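Foster Coordination Notes: The Fourteen-Day Settling Period

This entry concerns the settling period for adult cats placed through the Pandosano foster network. Several new foster homes have asked for the reasoning in one place, and I have found that my replies by e-mail differ slightly from one another. What follows is the practice I have kept to for the past two seasons, with the changes made in July.

A cat arriving in foster care is placed in a single room with a door that closes. A spare bedroom is suitable. A laundry room is acceptable if the machines can be left off for the first two days. The room must contain a litter box, water, food at the opposite end from the litter box, and at least one covered place in which the cat can hide. Cats under the bed should be left under the bed. Foster homes are asked not to reach in, and not to move the furniture in order to see the animal.

Feeding is at 7 a.m. and 6 p.m. The person who feeds the cat should remain in the room for a quarter of an hour afterward, seated on the floor if possible, reading or working quietly. Conversation in a low voice is encouraged. Direct staring is not.

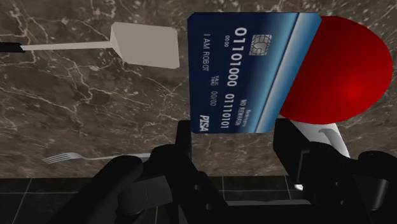
Gripper and card at the marble counter.

Appetite is the most useful indicator during the first week. A cat that has eaten nothing in a full day must be reported to me the same evening. Jeptoo Magesa keeps the veterinary schedule and will arrange an appointment, normally for the following morning. Please do not wait to see whether the cat improves overnight, and please do not change the food on your own initiative. Udora, a gray female who came to us in the spring, refused three kinds of canned food and accepted the fourth, and by then we could no longer say whether the food or the passage of time had made the difference.

Weight is recorded every Thursday. A kitchen scale is adequate for small adults; for larger cats, weigh yourself holding the carrier with the cat inside, then weigh yourself with the carrier empty, and subtract. A loss of 100 grams in a week should be mentioned in the log. A greater loss calls for a telephone call.

I should say something about Tamiru, as a number of readers have written about him. Tamiru is a large orange male, estimated at six years of age, who spent his first nine days with Xiuying Tian behind a bookcase. He ate only at night. On the tenth day he came out during the evening feeding, sat beside the water bowl, and remained there until she left the room. He has since been placed permanently with Oldřich Bartoš, who had met him on two occasions before submitting his application. The application took five days to review. I regard that as a reasonable time and do not intend to shorten it, although I understand the frustration of families who have already bought the litter box.

Introductions to resident animals begin no earlier than the eighth day. Bedding is exchanged first. The door may then be opened a few inches with a barrier in place, for periods of ten minutes. Hissing at this stage is ordinary and requires no correction. If either animal throws itself at the barrier, close the door and return to bedding for two days.
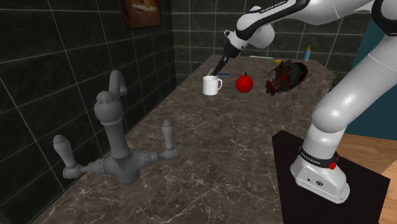

Robotic arm over the countertop, with the small objects toward the back.

The July changes are minor. Foster homes now receive 22 cans of food at the start of a placement, which covers the settling period for most cats with a little left over. The log sheet has lost its column for "mood," a word that every household understood differently, and has gained one for where the cat was found at each feeding. Chenxi Cai has already returned two completed sheets in the new format, and they were considerably easier to read than the old ones.

Zanudo, a black and white male with a notched left ear, remains available. He is comfortable with women, cautious with men, and would do best as the only cat in a quiet home. He should not be placed with small children. Shuzhen Hao is fostering him at present and is able to receive visitors on weekday evenings by arrangement. Inquiries should come to me first, with a few lines about the household and any animals already living there.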